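夹爪与控制器选型试验 阶段进展报告(十一月)

项目承担:Nosolico 拆解自动化组
报送:Kļaviņa 基金项目管理处

一、本期工作概况

按照任务书,本期要完成两种平行夹爪的对比试验,并确定下一阶段使用的控制器。两种夹爪分别为 Kalard(连杆式,指面带橡胶垫)和 Idusik(丝杠式,指面为硬质聚氨酯)。对比试验已做完,控制器部分完成了接口调试,长时间运行测试顺延到下期。

试验对象仍是台式电脑主机的内部操作和小型板卡的插拔。主机内部空间窄,内存槽、处理器固定架和硬盘架离得近,夹爪的外廓尺寸比夹持力更早成为限制。上期报告里用的是裸露的主板,本期改为在机箱内接近,侧板拆除,机箱不做其他改动。
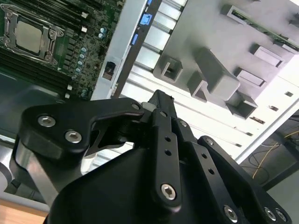 机箱内接近的主要问题是连杆张开时向两侧占用的空间。Kalard 的指尖细,能伸到较深的位置,但张开超过一半后,外侧连杆容易先碰到箱体边缘。我们在控制程序里给机箱内动作单独设了张开上限,碰撞报警明显减少。Idusik 没有外摆的连杆,机身却更长,有些角度下腕部进不去,只能从正上方接近。

二、对比试验

两种夹爪使用同一台机械臂、同一个腕部相机安装位,动作脚本只改夹爪指令部分。共执行抓取动作2537次,其中有效记录1890次。其余记录因相机时间戳与控制器不同步而剔除,没有按失败计入。有效记录中抓取成功1862次。按夹爪分列的数据见附件一,正文不重复。

薄板类零件的抓取,Kalard 略好,橡胶垫对边缘的适应性强,板卡歪一点也能夹住。代价是垫片磨损,试验期间一共更换8片,换下的垫片多在指尖前缘起毛。Idusik 的指面几乎没有磨损,但对板卡的初始角度要求高,角度偏了就容易打滑。

插拔动作用的是自制的塑料插座板,上面有窄槽、方框和开口盒几类结构,用来代替机箱里的不同插位。插座板一部分放在平整的铝型材台面上试,一部分斜放着试。斜放时腕部相机的视角变化大,视觉定位的误差主要出在这里。
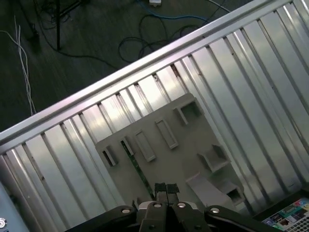 图2 夹爪接近斜靠在波纹金属壁上的插座板

斜放工况下,定位程序有时把反光的金属筋条误认成插座板边缘。目前的做法是降低曝光,并在动作前多取一帧做比对,单次动作时间因此变长。固定光源的方案已经画好图纸,待采购。

三、控制器

两家夹爪都支持串口和以太网。串口方案接线简单,状态回传慢,夹持力读数跟不上动作。以太网方案回传速度够用,问题出在上电顺序:夹爪早于控制器启动时会进入保护状态,需要手动复位。供应商已提供新固件,我们装上后尚未做足够的测试,暂不下结论。

台面周围的线缆还没有整理进线槽。机械臂走到远端时要留意拖线,这项整改列入下期。 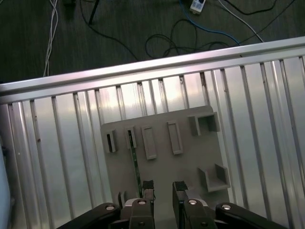 管理处在中期沟通时提出,既然 Kalard 在薄板抓取上占优,是否可以直接定型,省下第二家的后续费用。我们的意见是暂缓。机箱内的张开限制会影响较宽零件的拆取,例如硬盘和电源,这部分还没有测。若下期结果表明 Kalard 的限制可以接受,再停止 Idusik 的采购也来得及,目前只占用一套样机的租金。

四、经费与进度

本期支出在预算之内,夹爪垫片一项超出原计划,从备件科目内调剂,不需要追加。进度上,控制器长时间运行测试推迟,原因是等待固件,其余各项按计划完成。

五、下期安排

先做控制器连续运行测试,串口方案只保留作备用。之后测较宽零件的拆取,两种夹爪都参加。光源到货后重做一组斜放插拔,与本期数据对照。时间戳不同步的问题改由控制器统一触发相机来解决,程序已经写完,正在调试。

附件一:抓取记录分列表
附件二:垫片更换记录
附件三:固定光源图纸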